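Right, I've got a cup of tea and a grievance, so this is going to be a thread. It's the Pistholm ferry terminal protest and what the council did next. Mute me now if you live elsewhere and don't care about ferries.

Background for anyone new. Back in October the council put up a notice saying the Trollisside crossing would drop to 2 sailings a day over the winter. Notice went on the door of the ticket office. On the inside of the door. The office shuts at noon.

So a lot of folk found out when they turned up for the teatime boat and there wasn't one. My neighbour Sheena Mackay works at the care home on the Trollisside side and ended up sleeping in the staff room. She's sixty-three.

Cue the petition. Shona Menzies started it on a clipboard outside the bakery, and I thought she'd get a page or two. She got 300 names before she'd even put it online. For a place our size that's a lot of people agreeing on something, and we can't agree on where the bins go.

Then the march. I say march, we walked from the war memorial to the slipway in sideways rain and stood there with signs going soggy. My favourite was a bedsheet that said I HAVE A DENTIST APPOINTMENT. Very strong turnout from the under tens, who'd been promised chips.

The council's line at that point was that "usage figures didn't support the existing timetable". Fine, so Tharun Bangera asked to see the usage figures. He's good at this sort of thing, very polite, never goes away. He got a reply saying they'd be shared in due course. He wrote back asking when due course was.

They came in the end, and have a guess which weeks they'd counted. Go on. The fortnight the boat was in for repairs and we had the wee replacement one that only takes foot passengers!! So yes, I can well believe the car deck was looking quiet.

I'll be fair here, because Kenneth Pollock (our councillor, Hepburn ward) did say in the meeting that he hadn't known that when he voted. I believe him. I'd still have liked him to ask before he put his hand up, but I believe him.
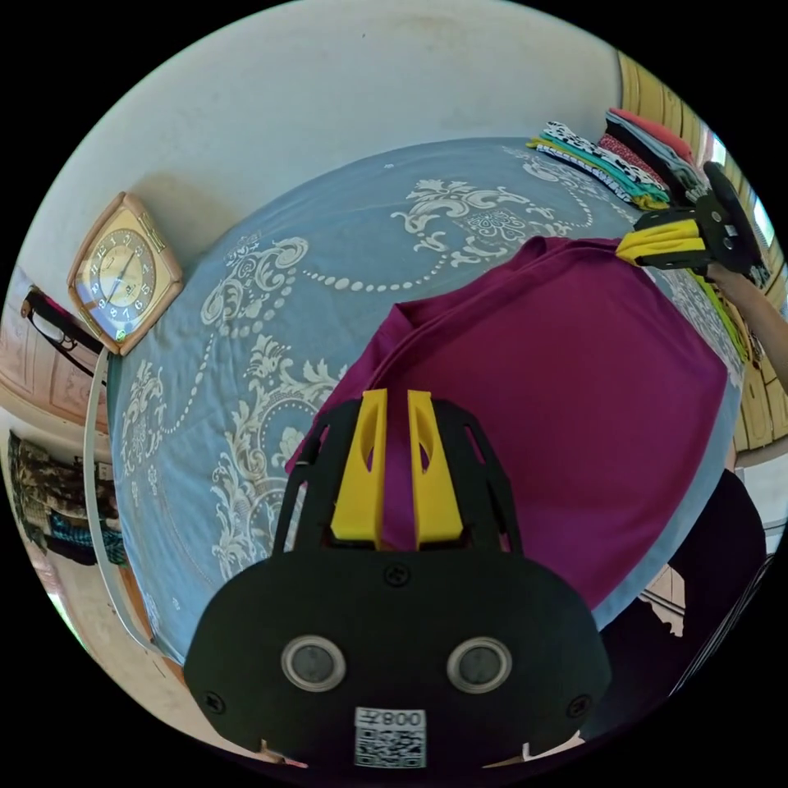 Yellow fingers, open.

Anyway, the public meeting. They booked the small room at the library, which has 80 chairs, and people were out into the corridor and down the stairs. Somebody kept relaying what was being said to the folk on the landing, and it got a bit garbled. There's a whole group of people who went home thinking we were getting a helicopter.

The operator sent Alistair Rutherford, who I'd expected to dislike and didn't. He said straight out that the crews had offered to run a third sailing and the money for it was the sticking point. You could hear the room change. Up to then we'd all been told it was staffing.

Sheena got up and spoke, and she hates speaking. She didn't have notes. She just went through what her week looks like now, shift by shift, who she has to ring for a bed and how early she's up. It took a couple of minutes and no one coughed.

Then a man at the back I've never seen before asked why we couldn't all just move to Ornesia if we liked boats so much. He left quite early.

Where we are now: the council has agreed to look at it again on 16th December. "Look at it again" could mean anything, I know. But the teatime sailing is named in the paper as one of the options, in writing, and it wasn't in the last one. Tharun has read the whole thing and says the appendix is the bit to worry about.

A few people have asked if they can come along. Yes, it's open to the public, though you can't speak unless you've put your name down with the clerk beforehand. Shona's taking the printed petition up by hand so they can't say it went to junk mail.

If you can't make it, write to Kenneth. Keep it short and put in what the cut has meant for you, hospital trips, work, getting the kids to football, whatever it is. Please don't be rude to the woman who answers the phones, she's lovely and she gets the same boat as the rest of us.

And to the person who replied to my last thread saying "just get the bus": it's an island, pal.

I'll post from the meeting if there's any signal in that building, which there wasn't last time. Otherwise it'll all come at once when I get back out to the car park.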